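Mudgway Events Listing, data card

Status: frozen as of Friday, December 27, 2024

What it is

A table of 600 public events held alongside amateur and semi-pro basketball seasons in the Mudgway league area: open practices, skills clinics, autograph tables, charity runs, school visits. One row per event. The rows came from club newsletters and from the Grokis ticketing export. The league likes to call this a record of community engagement. It is a record of what clubs said they would do, and it should be read that way.

Where the rows come from

Clubs sent announcements in whatever form they had. We copied the title, date, venue, host club and the attendance figure if one was given. Zulex, who paid for the first pass, asked for an "impact score" column. We built it, looked at it, and took it out. It mostly measured how many adjectives the press release had.

Attendance is the column people want and the one to trust least. Several clubs report the same round number for every clinic they run. The Witurwood arena entries are the worst of these: 32 events, nearly all of them listed at the full capacity of the side gym, including a weekday morning stretching class. We left the numbers as sent and set the flag attendance_claimed to true.

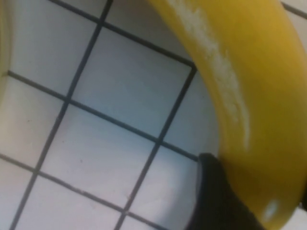
Columns

event_id: integer, stable between releases
title: text as announced, spelling untouched
host: club name, cleaned by hand
venue: free text, not geocoded
event_date: the announced date; postponements are only caught if the club told us
attendance: integer or blank
attendance_claimed: true or false
canceled: true, false or blank. Blank means we don't know. Please stop filling it with false.

Known problems

June is overcounted. Clubs announce summer camps once as a camp and again day by day, and our matching misses a lot of the repeats.

The 6 clubs that joined midseason have no rows before they joined. Any chart showing growth in events is partly showing that.

Uses we would argue with

Ranking clubs by generosity. Estimating foot traffic for sponsors. Claiming that a clinic sold season tickets. There is no sales data in the table, and joining it to some from elsewhere won't fix the attendance column.

Corrections

Open an issue with the event_id and a source. A club's own recap counts as a source for the date and venue. It does not count for the crowd.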